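Progress report, 26 January 2025
Karkier student robotics project, gear assembly track
Reporting period: fall term through week 3 of spring term

## Status

The project is on schedule for the simulation milestone and three weeks behind on the hardware milestone. Spending is within budget. The team requests no change to the total award but asks to move part of the travel line to parts (see Budget).

## Background to this period

The award supports a two-semester elective at Fistmont in which students write the control software for a two-arm assembly cell. The target task is the one set for the Palomino student competition: pick up loose gears and disks from a table and place them in a specified arrangement. The fall term was to end with a working simulated cell and a set of scripted runs. The spring term covers learned control, transfer to hardware, and competition entry.

## Work completed

**Simulation environment.** The two-arm model was rebuilt in November after the first version proved unstable in contact. Small gears resting on a disk would drift or sink into it over several seconds. Most of this was traced to collision meshes exported at too high a resolution. The tooth profiles are now approximated by convex pieces for contact and kept at full detail for display only. The time step was halved. A full episode runs slower than before but no longer needs to be watched for bad contacts.

**Scene generator.** Part positions are randomized at the start of each episode. The generator originally rejected any layout in which parts touched. Students removed that rule in December, and layouts with a small gear lying partly on a disk are now permitted. Scripted success dropped when this change was made, as expected.

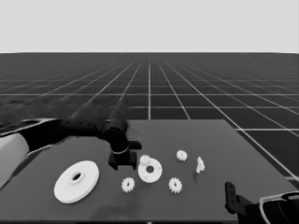
*Figure 1. Simulated cell with gears, disks and an upright bracket-like part on the table. Left gripper open above the tabletop; second gripper at lower right.*

**Data logging.** Joint positions, gripper state and camera images are written to a single file per episode. The data set now holds 3,693 episodes, all from simulation. Of these, 104 were set aside because of a timestamp error in the logger, corrected in week 1. They have not been deleted and may be recoverable.

**Scripted baseline.** The baseline policy was evaluated on 860 randomized layouts. It placed the first gear correctly in 700 of them. Failures fall mainly into two groups: grasps attempted on a gear that overlaps a disk, and collisions between the arms when both are sent to the middle of the table. The second group is a scheduling fault and is being fixed by giving one arm priority in the shared zone. The first group needs a different approach angle and is assigned to the spring learning unit.

## Work delayed

**Hardware cell.** The table and both arm mounts are installed. The left arm has passed its joint limit and emergency stop checks. The right arm has not, pending a replacement wrist cable from Notau. The order was placed in early December and the delivery date has been revised twice. No student work on the right arm is permitted until the checks are signed off.

**Printed parts.** The first set of gears was printed with a bore too tight for the pegs. A corrected set is about half finished. Printing stops overnight under building rules, so throughput is low. The simulated parts use the corrected dimensions.

## Teaching

The class meets twice a week, with one open lab session. Students work in four groups: simulation, control, data and hardware. The hardware group has been temporarily reassigned to camera calibration and fixture design while the cable is outstanding. Each group submits a short written log every second week. Quality of the logs is mixed; the simulation group's are detailed enough to reproduce the November rebuild, and the control group has been asked to record parameter changes with dates.

## Budget

Equipment spending is complete except for spares. The travel line is underspent, as the regional round of Palomino will be held online. We request approval to use the difference for a second set of gripper fingers, filament and a spare wrist cable.

## Plan for next period

- Complete right arm checks within one week of cable delivery.
- Finish the corrected gear set by mid-February.
- Add arm priority in the shared zone and repeat the baseline evaluation on the same layouts.
- Train a first learned policy on the existing data, excluding the episodes with timestamp errors.
- Run the left arm alone on single-gear placement, as a first comparison between simulation and hardware.

## Open risks

If the cable has not arrived by the end of February, the two-arm hardware demonstration cannot be completed before the competition deadline. In that case the team will enter the simulation division and run the hardware demonstration with one arm only. A decision from the funder on the budget request is needed before the spare cable can be ordered.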